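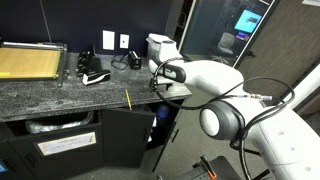
Edudport Facilities and Purchasing, Staff Learning Hour

Speaker notes: What a kitchen refit quote is really telling you
Mehwish Gondal

Slide 1. Title
Say hello, wait for the people at the back to sit down. Phones can stay on, I don't care. The talk is 25 minutes and I would like to get to the warranty part this time.

Slide 2. Why I'm giving this talk
We have refitted staff kitchens in three buildings. I signed off on two of them. On the first one I believed nearly everything I was told by the showroom, and I'm still a bit sore about it.
My subject today is countertops. Cabinets and plumbing have their own problems, but the countertop is where the sales talk gets thickest and where I have seen the least evidence offered.

Slide 3. "Maintenance free"
Read the phrase out loud. Ask the room who has owned anything that was maintenance free. Pause.
The care leaflet that came with our second counter ran to four pages. It told us to avoid certain cleaners, to use trivets, to wipe up oil and wine promptly and to call a professional for chips. The brochure for the same counter said maintenance free on the front. Both were printed by the same supplier.
If a salesperson says it to you, ask for the care leaflet before you ask for the price. They do have it. It may take them a while to find it.

Slide 4. Granite and the word "granite"
In the stone trade, granite gets used for a lot of dark, hard rock that a geologist would call something else. I don't lose sleep over the label. What I do want to know is how the slab in front of me behaves, and the name won't tell me.
Some slabs soak up oil, some hardly do. Some dark ones have been treated to look darker, and the treatment can wear unevenly. Ask for an offcut of the stone you're buying. Put a drop of water on one end and a drop of cooking oil on the other, leave it overnight on your desk, look at it in the morning. That is the entire test.
If they say the sample is "representative," ask representative of what.

Slide 5. Sealing
I have been told to seal every six months, every year, every ten years and never. Four suppliers, one kind of stone.
Do the water drop test again on the installed counter. If the stone goes dark under the drop, think about sealer. If the water just sits there, keep your money. The Gasance plan we were offered had us resealing on a fixed schedule whether the stone needed it or not, and the person selling it could not tell me how anyone had arrived at the schedule.
(If someone asks about the sealer brand, say I have no favorite. I don't.)

Slide 6. The quote from Hosov
Put up the quote with the supplier's phone number covered.
Walk through the lines slowly. Slab and fabrication, $1,056. Sink cutout and polishing, $171. Then "site preparation and sundries," $573.
Let them look at the last one. I asked what the sundries were. I got a phone call instead of an email, which I have learned to treat as an answer of sorts. On the call it was adhesive, a delivery fee already listed on page two, and "contingency." I asked for it in writing and the line shrank.
I'm not accusing anyone of anything. I think a round of vague lines gets added to most quotes out of habit and most buyers let them go. Don't let them go.

Slide 7. Seams
This one I got wrong. I was promised an "invisible" seam. A seam in speckled stone can be hard to spot, I'll grant that, and a pattern with lots of small dark and light grains hides it better than big veins do. But invisible is a strong word and I can find ours with a fingernail.
Ask where the seam will be, on a drawing, before you pay the deposit. Keep it away from the sink. Keep it away from the dishwasher too if you can.

Slide 8. Heat
"You can put a hot pan straight on it." Maybe. Stone takes heat well. The sealer, the seam glue and the resin some slabs are filled with may feel differently. I have asked two installers whether they would cover a crack caused by a hot pan. One laughed. The other changed the subject.
Buy trivets.

Slide 9. Warranty
Slow down here.
Hou offered us a lifetime warranty. I asked whose lifetime. The document said the original purchaser's, at the original address, in a residential setting. We are an office. It would have covered nothing from the first day.
Read the exclusions first. If they are longer than the promise, price the thing as though it had no warranty and see if you still want it.

Slide 10. Things I could be wrong about
I have bought counters for offices, with a lot of coffee and not much cooking. A busy home kitchen may go differently. My numbers come from one region, and the February quote was cheaper than the one we got in summer for reasons I can't explain. A rep told me demand. Reps always tell me demand.

Slide 11. Questions
Likely ones: quartz (same advice, ask about resin and heat), laminate (cheaper, and I've seen it last), whether to haggle (yes, on the vague lines).
Offcuts are on the side table with the oil and water. People can take the checklist, but please leave the offcuts, I have to return them.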